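Last updated: 2025-01-12

4. Restaging Hondari: how the dancers remembered

When we began visiting the Gralley company we expected to spend most of our time with paper. The Núñez collection holds 260 pages of rehearsal notes for Hondari, and it seemed a fair guess that the dance would be found there, more or less whole, if one read patiently enough. What we found was a good deal messier and, to our delight, a good deal more interesting.

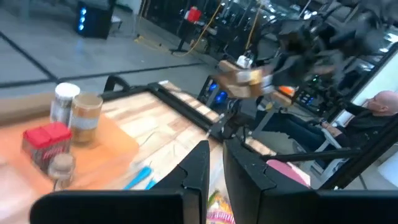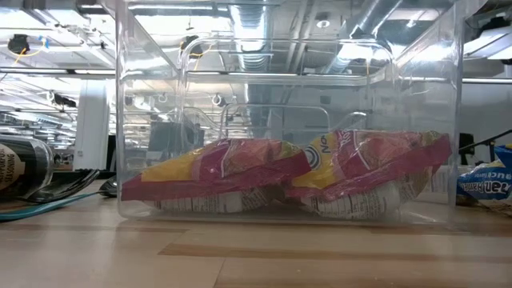
Figure 4. Light wooden tabletop, with a snack bag and a clear jar with a white lid (first), and with two bags of chips in a clear plastic bin (second).

4.1 The notes and their gaps

The notes are in several hands and at least two systems of shorthand, and they thin out badly toward the end of the second act. The opening procession is written down almost step by step, with little arrows for the arms and a running count under each line. By the time we reach the long duet the same writer is content with "as before, but slower," and we are left to wonder which "before" she had in mind. There are cast lists tucked in between the pages, a sketch of a sleeve, and a very firm reminder to everybody about the rake of the stage at Stita, where the piece had its first run.

Hondari had gone unperformed for 18 years when the company decided to bring it back. Of the dancers who had appeared in the last run, seven were willing to come into the studio and work with the younger cast, and it is their sessions, held over the month of March, that make up the larger part of our material. We sat on the floor along the mirror and wrote down as much as we could (one of us also minded the piano, which is another story).

4.2 Remembering in company

Alone, most of the older dancers remembered rather little, or said they did. Sachiko Furukawa, who had danced the elder sister, told us cheerfully on her first morning that it was "all gone, every bit of it," and then, once the music for the procession was playing and there was somebody at her left shoulder, went through the whole entrance without stopping. When we asked her afterward to show us the same passage by herself, in silence, she got as far as the first turn and stood there laughing.

This happened often enough that we came to treat it as our main finding. A phrase tended to come back when the neighboring dancer was in place, and it tended to come back in the arms and the breath before it came back in the feet. Katsuhiko Hirose described it as leaning on a fence: you don't think about the fence, he said, until you put your weight there and it has been moved. He was speaking of the lift in the duet, where his old partner was absent and he found himself reaching a little too low for the younger dancer every time.

4.3 When memory and page disagree

There were places where the dancers and the notes simply could not be brought together. In the lantern section the page gives seven counts of stillness; the dancers, all of them, moved on the fifth. We had assumed the page would win. The rehearsal director listened to both sides for most of an afternoon and kept the dancers' version, on the grounds that the notes had been made before the piece opened and a great deal gets changed once there is an audience in the room. She did ask that the older count be written into the new score in pencil, beside the other, so that whoever takes up Hondari next can choose for themselves.

We return to the penciled score in Section 5, where we compare it with the lighting cues, the one part of the original production that was written down fully and by a single person.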